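Print | E-mail

2024-08-27

Spent a good long morning with Fasil on the boat-detection logs from the Darkar run, and I'm happy to say the small-craft filter is finally behaving – 719 radar tracks in, and only two fishing skiffs flagged as possible threats. Both were moving fast toward the channel, so I can't blame it much!
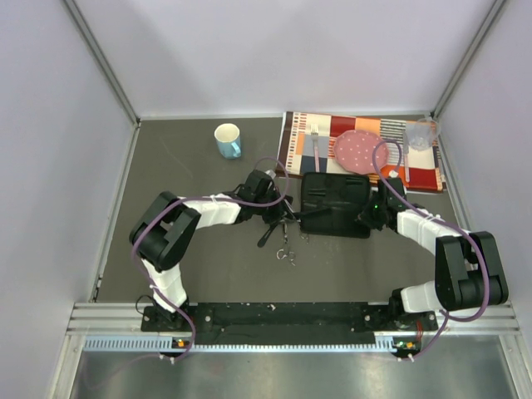 Solange would still like the warning range kept at 200 meters for slow hulls, and I've come round to her view after grumbling since March. Fouad has the chart overlays. Ask him for the Irden set first, the older one drifts near the harbor mouth.

Print | E-mail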